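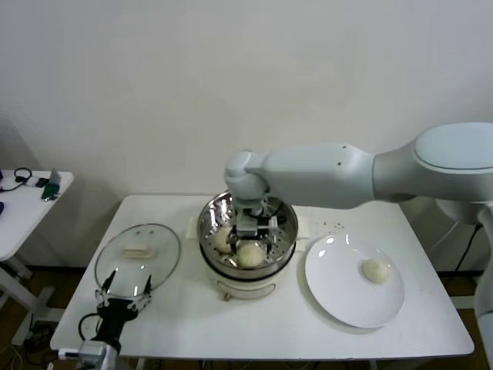
작업 노트, 11월, 일요일 오후

찜기 빵 옮기기 과제, 데이터 수집 3일차. 오전에는 Siham Kamel이 원격조작을 맡았고 오후는 내가 이어받음.

과제 정의는 어제와 같음. 찜기 바구니에 있는 빵을 오른팔로 하나씩 집어 접시로 옮긴다. 왼팔은 유리 뚜껑 담당. 에피소드 하나는 뚜껑이 닫힌 상태에서 시작하고, 왼팔이 뚜껑을 열어 탁자 왼쪽에 내려놓은 다음 오른팔이 들어간다. 마지막 빵이 접시에 올라가고 양팔이 대기 자세로 돌아오면 종료. 뚜껑을 다시 닫는 동작은 이번 세트에 넣지 않는다. Usthorpe 쪽에서 별도 과제로 받기로 했음.

현재까지 누적 163개. 목표는 2000개라서 갈 길이 멀다. 하루 분량을 늘리려면 리셋 시간을 줄이는 수밖에 없다. 조작 자체보다 빵을 다시 바구니에 넣고 뚜껑 덮고 접시 위치 맞추는 데 시간이 더 든다. 빵 배치는 매번 바꾸되 초기 위치표의 순서대로 할 것. 어제 손 가는 대로 놓았더니 왼쪽 안쪽 자리가 거의 비어 있었다.

오늘 관찰한 것들.

그리퍼 하강 각도. 바구니 테두리가 생각보다 걸린다. 손목을 세워서 수직으로 내려가면 문제가 없는데, 비스듬히 들어가면 손가락 바깥쪽이 금속 테두리를 긁는다. 오전에 긁힌 에피소드는 Siham이 표시해 두었음. 삭제하지 말고 "contact" 태그만 붙여서 보관. 테두리에 닿은 뒤 살짝 들어 올려 다시 들어간 것은 회복 동작으로 쓸 수 있다.

두 빵 사이 간격. 빵이 가까이 붙어 있으면 손가락 하나가 들어갈 틈이 없어서 먼저 한쪽을 밀게 된다. 밀고 집는 것을 허용할지 의견이 갈렸는데, 일단 허용하기로 함. 대신 미는 방향은 항상 빈 쪽. 조작자마다 다르게 밀면 정책이 중간값을 배워서 두 빵 가운데를 집으러 내려간다. El Khatib 세트에서 이미 겪은 일이라 반복하고 싶지 않다.

쥐는 힘. 빵은 너무 세게 쥐면 자국이 남고, 그 빵을 계속 쓰면 점점 납작해진다. 눌린 빵이 섞이는 것은 다양성 면에서 나쁘지 않지만 갈라진 것은 바로 교체한다. 교체할 때는 기록표에 에피소드 번호를 적을 것. 오후 중반에 한 번 교체했는데 번호를 늦게 적어서 앞뒤로 하나쯤 어긋났을 수 있음.

조명. 접시 테두리에 천장등 반사가 두 군데 잡힌다. 찜기 바구니도 테두리가 번쩍거린다. 노출을 낮추면 빵과 흰 탁자의 구분이 약해져서 그대로 두었다. 흰 탁자, 흰 접시, 크림색 빵이라 대비가 원래 좋지 않은 구성이다. Lurkstead에서 쓰는 짙은 색 매트를 절반 정도의 에피소드에 깔아 보자고 제안할 생각. 다만 지금 세트 중간에 바꾸면 배경 변화와 조작자 변화가 겹치니까 다음 묶음부터.

탁자 부스러기. 찜기와 접시 사이에 작은 알갱이들이 떨어져 있다. 매번 닦으면 리셋이 길어지고, 안 닦으면 세션 뒤로 갈수록 쌓인다. 에피소드 30개마다 한 번 닦는 것으로 정함. 중간에는 건드리지 않는다.

왼팔. 뚜껑을 내려놓고 나서 대기 위치가 제각각이다. 오전 기록을 돌려 보니 뚜껑 바로 앞에서 손가락을 벌린 채 멈춘 것도 있고, 탁자 아래까지 뺀 것도 있다. 학습에는 큰 영향이 없을 수도 있지만 종료 판정 스크립트가 왼팔 관절값을 보기 때문에 후자는 종료로 잡히지 않는다. 오늘부터 뚜껑 앞, 손가락 벌린 상태로 통일. 오전 것은 종료 시점을 수동으로 찍어야 함.

케이블. 왼쪽 아래 바닥의 케이블 뭉치가 정리되지 않았다. 왼팔 손목 쪽 케이블도 밖으로 고리처럼 나와 있어서 뚜껑 들어 올릴 때 신경이 쓰인다. 아직 걸린 적은 없음. 클립을 하나 더 달고, 손목을 끝까지 돌려 보면서 여유 길이를 확인할 것.

라벨링. 문장 지시는 에피소드당 하나씩 붙이고 있는데 "빵을 접시에 옮겨라"만 반복되고 있다. "왼쪽 빵부터", "앞쪽 빵부터"처럼 순서가 들어간 지시를 섞는다. 이 경우 조작자가 시작 전에 지시문을 소리 내어 읽고 들어간다. 기준은 머리 카메라에서 본 방향. 팔 기준으로 말하는 사람이 있어서 오전에 한 번 헷갈렸다.

업로드는 Bornancombe 서버로 보내는 중이고 손목 카메라 영상이 유난히 느리다. 압축 설정이 지난번 것으로 되돌아가 있는지 확인 필요. 오후분은 로컬 디스크에도 사본을 남겨 두었으니 확인 전에 지우지 말 것.

다음 세션 할 일
초기 위치표 인쇄해서 벽 말고 조작석 옆에 붙이기
오전 에피소드 종료 시점 수동 표시
왼팔 케이블 클립 추가
여분 빵 준비, 크기는 지금 것과 같은 것으로
매트 건은 Siham과 얘기한 뒤 Lurkstead에 문의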